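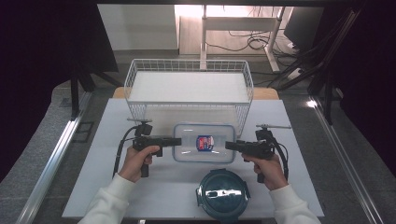 Flaltska has moved 15 of its packing staff into a new training room at its Cullano plant, where they teach sorting and packing work to the robots due on the night line in December. Employees sit at a bench in white sleeves with a black gripper in each hand and run through the jobs they used to do by hand, among them handling clear plastic food containers, round lids and a wire mesh basket. The recorded movements are then used to train the machines.

The company says it has collected 4000 recordings so far and that nearly 106 different items are now covered.

No layoffs are planned – the plant has struggled to fill its night shift for years – but the jobs themselves are changing. Staff in the training room work two hours at a time, then switch to checking recordings on a screen. They get the same hourly pay as line workers plus a small skills bonus.

Stistero, the union at the plant, supports the trial but wants the bonus written into the next contract. It has also asked for limits on gripper time after several members reported sore wrists and fingers. Flaltska said it is looking at a lighter handle and an extra break each shift.

The robots will come from Tzanetos, which is also supplying the grippers. The first 9 units go in on the container line, with two employees per shift assigned to watch them and clear jams. A decision on the day shift is expected in the spring.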